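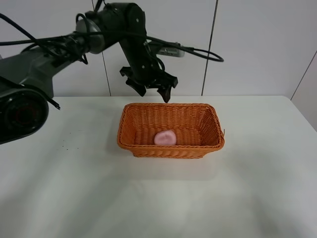 Robot arm with its gripper open above an orange woven basket. One item is in the basket.

Community Help > Workplace and Employment > Automation and New Equipment

Robot arm to be introduced on our packing benches: how should staff duties be revised?

Posted by Branari_Office, 27 May 2018
3 comments | 14 shares

I am writing on behalf of the office at a small mail-order business which sells soft toys, bath items and gift sets. Our packing room at Jikcombe dispatches 2000 parcels in an ordinary week. The directors have decided to bring in a robot arm to carry out part of the picking work, which consists of taking single items out of baskets and placing them in cartons. The arm will be of the type shown, with a two-finger gripper, and it will work over a table.

At present the packers pick, check, wrap and label. Each person completes an order from beginning to end. Under the proposed arrangement the arm would pick and the packers would check, wrap and label. No post is to be removed. The directors have confirmed this in writing to all staff, and the confirmation extends to those on temporary contracts.

The difficulty lies with the written job descriptions. They state that a packer "shall select goods from stock and prepare them for dispatch". If the selecting is no longer done by a person, we are uncertain whether the description must be reissued or whether a note to the file would be sufficient. We also pay a small bonus calculated on the number of orders completed per shift. It is not clear to us how that bonus can be maintained when the speed of the bench will be set in part by the equipment.

Several packers have asked who will be answerable when the arm selects the wrong item or drops one. Others have asked whether they will be expected to free a jammed item themselves. We should be grateful to hear from any organisation which has made a similar change, in particular on the following matters:

Revision of job descriptions and the notice to be given.
Treatment of a bonus based on output.
Responsibility for errors and stoppages.
Training, and whether it should take place in paid hours.

Share | Save | Follow this thread

Durrani Staff Relations
Posted in reply | 400 people found this helpful

Our organisation advises employers on changes to working practice, and we have dealt with a number of packing rooms in your position. The remarks which follow are general and should not be taken as legal advice on your own contracts.

A job description should be reissued where a main duty is removed or a new one is added. In your case both will happen. Selecting goods will largely pass to the equipment, and the packer will acquire the duty of attending to it. A note to the file is suitable for minor matters, such as a change of bench or a change in the order of tasks. We would advise that the revised description be given to each member of staff in draft, that a meeting be held to discuss it, and that a reasonable period be allowed for comments before it takes effect. You should also check whether the description forms part of the contract. If it does, agreement will be needed.

With regard to the bonus, we recommend that the existing scheme be frozen before the equipment is brought into use. Each packer may then be paid a fixed sum equal to his or her average bonus over an earlier period. Once the bench has settled into a regular pattern, a new scheme can be discussed. An individual bonus is difficult to defend where the pace is outside the individual's control, and a shared payment for the whole bench tends to be accepted more readily. It should be made clear at the outset how stoppages will be treated. In our opinion time lost to a stoppage should never reduce pay.

Responsibility for errors ought to be set down in a short document kept at the bench. The packer checks the item against the order and is responsible for that check. The packer is not responsible for what the gripper picks up. An item found to be wrong should be put aside and recorded without any mark against the person on duty. We have seen benches where these two matters were confused, and the result was that staff stopped recording wrong items at all.

Nobody should reach into the working area to free an item unless the equipment has been stopped by the approved method and the person has been trained to do so. Please settle who those persons are for every shift, including the early one. A written risk assessment should be completed before the first day of use, and the packers themselves should be consulted when it is prepared.

Training should be in paid hours. This applies equally to part-time staff whose usual hours do not fall on the training day.

Comments (2) | Share

Fundent_Stores
Posted in reply | 14 people found this helpful

We introduced an arm for picking in March of last year. It is a good machine but soft items gave us difficulty, as they do not all sit in the basket in the same way. You mention soft toys, so please allow for this.

The main change for our staff was that they stood in one place for much longer. Previously they walked to the shelves and back throughout the shift. Complaints of sore feet and stiff necks began within weeks and the supervisor arranged for people to change places every hour. We also bought mats. I would put both of these in the plan from the beginning.

The training we were given covered 600 slides and was far too long. Staff learned more from a morning at the bench with the fitter. Ask for that in place of the slides if you are able to.

We did not alter the job descriptions and there has been no trouble so far.

Comments (1) | Share

Jikcombe Resident
Posted in reply | 0 people found this helpful

I would ask the supplier. They must have been asked about all this before and will probably have a form.

Comments (0) | Share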